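1/ My niece moved into her first apartment in April and called me at 6 in the morning to ask why her sheets smelled like a pond. I got so carried away answering that her sister told me to write it all down somewhere, so this is me writing it down. A thread about laundry, from a person who spent 16 years in the back of a hotel laundry and still misses it a little.

2/ The hotel was the Pirnus, up on the hill in Pimau, and if you ever stayed there I may well have folded your pillowcase. I was hired for two months to cover somebody's maternity leave. She came back, they kept us both, and we shared a locker for years.

3/ The pond smell, first. Nine times out of ten it's time spent sitting. A load that finishes at midnight and comes out at breakfast will smell, and then you add more soap, and the soap stays in the cloth and holds on to the smell. Use half of what you use now. I know the cap has a line on it. Ignore the line!

4/ We used a powder called Lullent that came in paper sacks and made everybody sneeze. People ask me all the time where to buy it and I couldn't tell you, I never saw it in a store. Whatever is cheap and doesn't smell like a candle will do you fine.

5/ Whites. Wash them with other whites, and that means the T-shirts too, even the ones with a big printed picture on the front. Turn those inside out first and don't iron over the print unless you want it on the iron (ask me about my brother's bowling shirt). 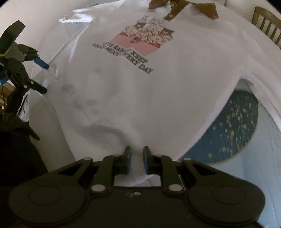
6/ Smooth a shirt out with your hands while it's still damp. Lay it on the table, tug the side seams, run your palm up the middle, and then hang it. I haven't ironed a T-shirt in years and I don't believe anyone has noticed, or if they have they've been kind about it.

7/ Now, sheets. The man who taught me was Wiroj Wiriya, who ran the night shift and had the most beautiful hands for folding. He never raised his voice. If you did a corner badly he would just shake the whole thing out and hand it back to you, smiling, and you'd start over. I got a lot of sheets handed back to me that first winter.

8/ His rule was corners before anything. Find them, hold them, and only then think about the rest. With a flat sheet you want a second person if you can get one. You walk toward each other, meet in the middle, one of you takes both ends and the other picks up the fold. My husband and I still do it in the hallway and it's the closest we come to dancing. 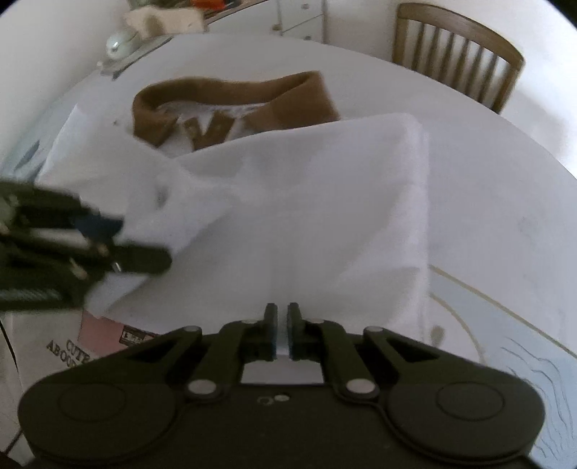 9/ With no second person, use the bed. Spread it out, fold it in half toward you, smooth, fold again. It takes longer and it's perfectly good. Fitted sheets I do by tucking one corner inside the next until they're all nested like socks, and then I fold what's left into something close to a rectangle and put it at the bottom of the pile.

10/ Our busiest night was a wedding party that went through 358 towels, and I remember the number because Gamage, our supervisor, chalked it up on the boiler room door and it stayed there until they repainted. I ate half a leftover wedding cake standing up at three in the morning. Lemon. Still think about it.

11/ Towels, then, while we're here. No fabric softener. It makes them feel lovely and it stops them drying you. Give each one a good hard snap before it goes on the line or in the dryer, and leave room in the drum so they can tumble.

12/ Somebody has already asked about vinegar. A small glass in the rinse is fine now and then, and your kitchen will smell like pickles for an hour. Never mix it with bleach, please, not ever.

13/ My niece reports that she has cut down on the soap, set a timer on her phone, and bought a folding rack for the bathroom. She would also like me to stop calling at bedtime to ask if the washer is empty. I'll answer questions tomorrow after lunch, so leave them under this one and tell me what kind of washer you have.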